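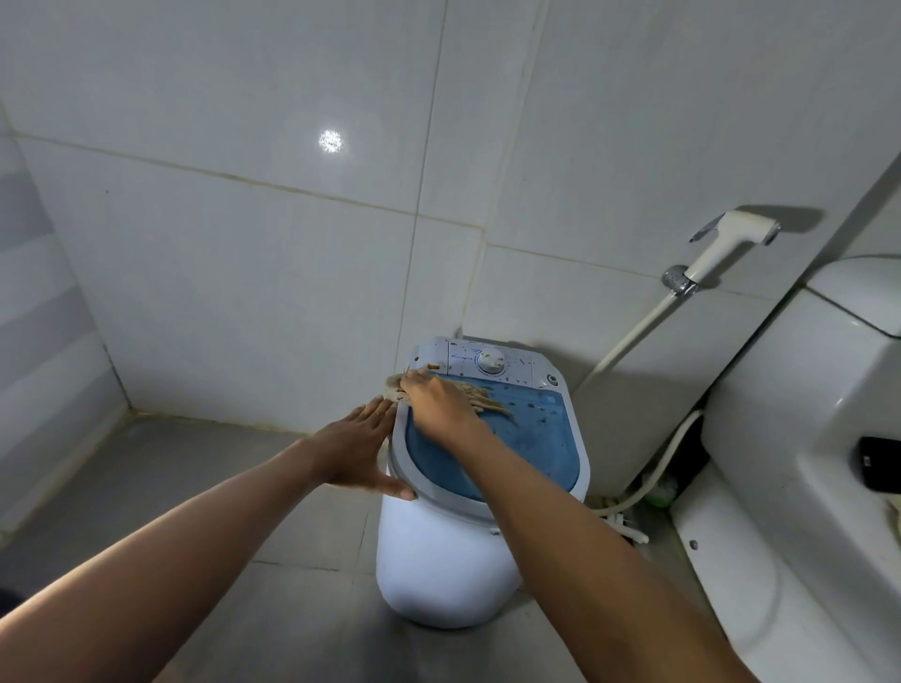

Cleaning and care of small top-loading washers: frequently asked questions

These are the questions we receive most often from people who rent or buy a compact washer from Mulinia. The answers are written by Ilari Nieminen, who takes care of our returned machines. If your question is missing, please write to us through the contact form.

How often should I wipe the lid and the panel?

Once a week is enough for most homes. If the machine stands in a bathroom where people also dry their hair or keep a plant, do it more often. Crumbs and dust stay on the lid and they fall into the tub when you open it.

What cloth should I use?

Any old cotton cloth is fine, also one which is already frayed. You don't need to buy something special. Only check afterward that no loose threads stay on the lid or around the dial. A long thread can go under the dial and it is annoying to get out.

The lid is full of small dark specks. Should I wipe them dry or wet?

First dry, then damp. If you begin with a wet cloth, the dirt becomes a paste and you only move it from one side to the other. Push the dry crumbs toward one edge and collect them in your hand or in a paper towel. After that, wring the cloth well and wipe again.

The machine moves when I clean it. Is this normal?

Yes, a small empty washer is light. Put one hand flat on the rim and wipe with the other hand. Please don't lean your whole weight on the lid. The plastic of a lid is thinner than it looks, and a new lid for the Corura model costs 599 kronor without delivery.

Can I use a spray?

You can, but spray it on the cloth and not on the machine. The liquid should not run behind the dial. We recommend a few drops of dish soap in warm water. Avoid scouring powder and anything with chlorine on colored lids, they become cloudy from it and it can't be polished away.

How do I clean around the dial?

Unplug the machine first. Then wrap a corner of the damp cloth around your fingertip and go slowly around the base of the dial. For old dirt in the gap, use a dry toothbrush with soft hairs. Turn the dial to a new position and brush one more time. On some models the dial turns only clockwise, so please look in your manual before you force it.

The printed text on my panel is getting pale. What can I do?

Unfortunately we can't print it again. Rubbing makes it worse, so wipe lightly over the letters. The Corura manual has a drawing of the panel, and some customers cut it out and keep it inside a cabinet door.

May I remove the stickers?

Stickers with advertising, yes. Stickers with a serial number or a warning must stay, also when they are ugly. For rented machines, please leave all of them. Without the serial number we can't order the correct spare part from Sjöberg.

What about the tiles behind the machine?

Steam and soap make the grout yellow or dark with time. Pull the washer out a little from the wall — unplug it before — and brush the grout with baking soda mixed with water to a thick paste. Wait ten minutes and rinse. For glossy tiles a damp cloth is enough, and dry them after, otherwise you get water marks.

How much space should be between the machine and the wall?

Leave 3 centimeters or more. The hose must not be bent, and you need room to open the lid fully.

Do I need to clean the inside also?

Yes, one time in a month. Fill the tub with warm water, add around 300 milliliters of white vinegar, let it turn for one short program and drain it. Leave the lid open until the tub is dry. Never mix vinegar with a chlorine product.

Do you charge a cleaning fee when I return a rented machine?

Normal dust and crumbs cost nothing. If the lid is scratched or the tub has mold, we take a part of the deposit, which is 3,000 kronor for all sizes. We always send photos before we do this.

Where can I bring the machine?

To our counter in Sosby, from 10 a.m. to 4 p.m. Please empty the hose before you put the machine in the car. In April we have many returns from students, so the line can be long — come early if you can.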